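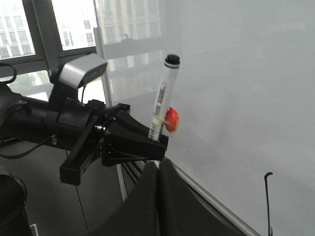 A marker held upright in the gripper beside the whiteboard, Dikmont Robotics Laboratory.

Call for Participants: Student Robotic Writing and Drawing Project

The Dikmont Institute of Applied Technology invites expressions of interest from currently enrolled students who wish to take part in the second round of the Bullell Project, a supervised student program in robotic handwriting and line drawing. Eligible students from all faculties may apply. Participants will be selected by the project supervisors following a short interview.

Background

The Bullell Project was established by the Department of Mechatronics as a co-curricular activity for students in their second year or above. Its purpose is to give students practical experience in programming a robot arm to pick up a marker, bring it to a vertical board and produce legible strokes. Work completed in the first round included a set of capital letters and numerals. The second round will extend this to lower-case joined writing and to simple line drawings supplied by the School of Design.

The project is supervised by Dr Seema Solanki, with technical support from Mr Ramesh Bisht. Ms Nisha Tyagi co-ordinates student placements and is the first point of contact for applicants.

What participants will do

Participants will work in small teams, each assigned to one part of the program. Teams will be formed in the following areas: grasping and tool handling; board calibration and contact force; stroke planning; and evaluation. Members of the evaluation team will assess written samples against a reference collection of 486 characters prepared during the first round.

Each participant is expected to attend one laboratory session of three hours per week during semester, together with a fortnightly project meeting. Teams will keep a shared logbook and will present their work at the Nigam Student Showcase, which is open to families, local schools and members of the public.

Eligibility

Applicants must:

Be enrolled at the Institute for the full duration of the project.
Have completed at least one introductory programming unit, in any language.
Complete the laboratory safety induction before their first session.
Be available to attend in person. Remote participation is not offered in this round.

Previous experience with robot arms is not required. Applications are encouraged from students in design, education and the visual arts – particularly for the stroke planning and evaluation teams.

Support for participants

Each participant who completes the program will receive an honorarium of $500, paid in two equal instalments. A travel allowance of up to $200 is available to students who ordinarily attend the Cuso campus. The project has a shared materials budget of $2,550, and teams may submit requests against it in writing to Mr Bisht. The program does not carry academic credit, although participation will be recognised on the student's co-curricular record.

How to apply

Applications should be submitted as a single document containing a statement of interest of no more than one page, a current academic transcript and the name of one member of staff who is willing to act as referee. Applicants should indicate their first and second preferences for team placement.

Applications close on May 12, 2018. Late applications will be considered only where places remain unfilled. Shortlisted applicants will be interviewed by Dr Solanki and Ms Kusum Upadhyay of the School of Design.

Enquiries regarding eligibility and placements should be directed to Ms Tyagi at the Department of Mechatronics office. Students who require adjustments in order to take part in laboratory work are asked to note this in their application.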